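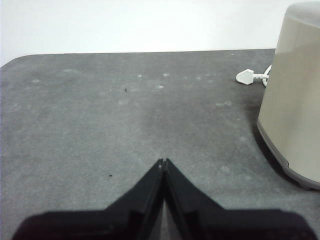

# Speckled tabletop

A **speckled tabletop** is a table surface whose color is broken up by a fine scatter of lighter or darker grains, so that from across the room it seems to be one even shade and from close up it turns out to be many. Dark gray and charcoal are among the favorite colors, and a matte finish is common, with a faint graininess that many people find pleasant to work at for a whole afternoon. Such tops are found in kitchens, workshops, classrooms and studios, and quite often against a plain white wall, where a dark table looks particularly handsome.

## Materials

The speckled look can be had in a great many ways. Granite has it by nature, terrazzo gets it from chips set in a binder, and laminates, solid surfaces and painted boards imitate one or the other with varying success. It is surprisingly hard to tell these apart by eye alone (the underside or a cut edge usually gives a better answer), and sellers' names for the colors are not much help, as one maker's "charcoal" may well be another's "graphite" or "slate."

Corners are either left square or rounded off. A softly rounded corner is kinder to hips and sleeves, and it is a good deal easier to wipe around, which anyone who has cleaned up after a large family meal will appreciate.

## Marks and spots

Dark matte surfaces have one well-known weakness, and it would be unfair to leave it out of an otherwise affectionate account. They hide crumbs and pencil dust beautifully, but they show pale marks very readily. The most familiar are faint, more or less circular smudges scattered over the part of the table that gets the most use. Marks of this kind may come from drops of hard water, which leave their minerals behind as they dry, or from fingertips, cup bottoms, or a cleaner that was not fully rinsed away.

Misaki Okabe, whose household handbook *The Lullasetti Table* has a long and rather tender chapter on the subject, sorts them into two families: spots that sit on the surface and spots that have gone into it. The first kind can be lifted. The second kind, found mostly on unsealed stone, calls for patience and sometimes for a professional.

## Care

For ordinary cleaning, a soft damp cloth and a drop of mild dish soap will do nearly everything. The soap should be wiped off with clean water and the top dried with a second cloth, working toward the edge. Okabe recommends drying in long straight strokes, as small circles tend to leave small circles.

Vinegar is often suggested for hard-water spots and works well on many laminates, though it should be kept away from marble, limestone and terrazzo made with them. Wax and shiny polishes are best avoided on any matte top, where they build up in patches and catch the light. Scouring pads can have a similar effect, and the shine they leave is usually there to stay.

## See also

- Countertop
- Hard water
- Terrazzo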